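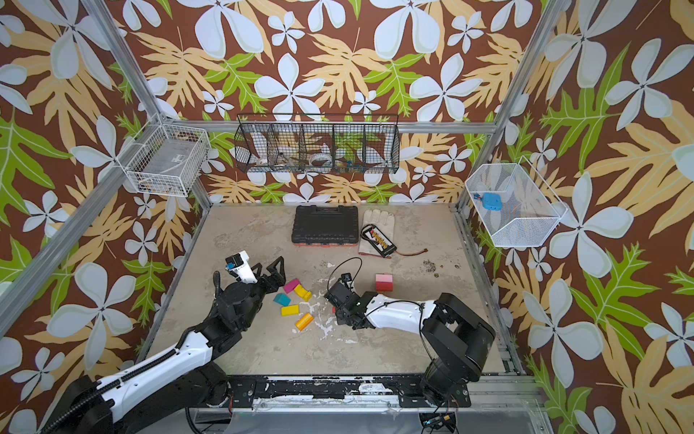
White flowers and green leaves on brown, with a wire basket on the wall.

The Wallpaper in Trerkley

My aunt chose the paper in October, when she was already ill. She took the bus to Nurard and came back with 18 rolls, more than the house had walls for.

"Big flowers," she said. "I want to see them without my glasses."

I was living at number 909 then, across the canal, and every evening I walked over to help her. I held the ladder and she stood on it. She did not allow me to change places.
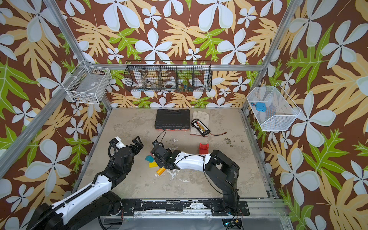 In the second week she began to tell me about the island. She had lived there for 30 days when she was a girl, and she had never spoken of it before. There was a man who sold lemons. There was a letter, and she did not answer it.

"Was it a good letter?" I asked.

"Pass me the brush," she said.

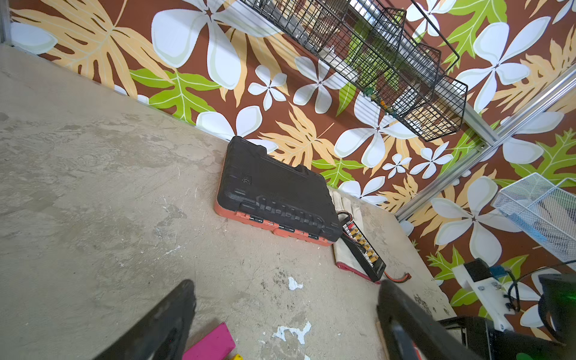
We finished the hall on a Sunday. She sat down on the stairs and looked at the flowers for a long time, and I made tea. When I returned, she had a pencil in her hand and was writing something very small on the last bare piece of wall, behind the door.

Then she asked me to cut one more strip.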